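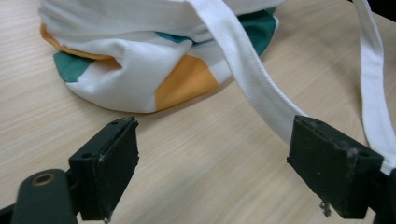
How to record soft objects with the Skidine hand-held gripper

Posted April 13, 2026

Soft things like bags and towels are the most difficult objects for a new user of the Skidine kit. I have used mine since November, and this is the way I work now.

Before you start

Wipe the finger pads with a dry cloth and tighten the screws of both fingers. Charge the battery to at least 80 percent. In the Clustell app, choose the profile "Fabric". The default profile is made for hard objects and it closes too fast.

Recording a bag with straps

1. Put the bag on the table without folding it. Start the recording and wait two seconds.
2. Come to the bag slowly, with the fingers fully open.
3. Decide if you take the strap or the body, and keep this choice for the whole clip.
4. Close on the fabric until you feel a light resistance, then lift straight up.
5. Put the bag down, open the fingers and move back before you stop.

If a strap gets caught behind a finger, do not pull. Open, go back and begin a new clip.

After recording

The app marks clips shorter than seven seconds in yellow. I delete these. My last set has 268 clips, and the upload to Clustell took over 2 hours with my slow connection.

Spare pads are sold by Brendivby. The Hosoda pads also fit, but they are thicker, so you must calibrate again after changing them.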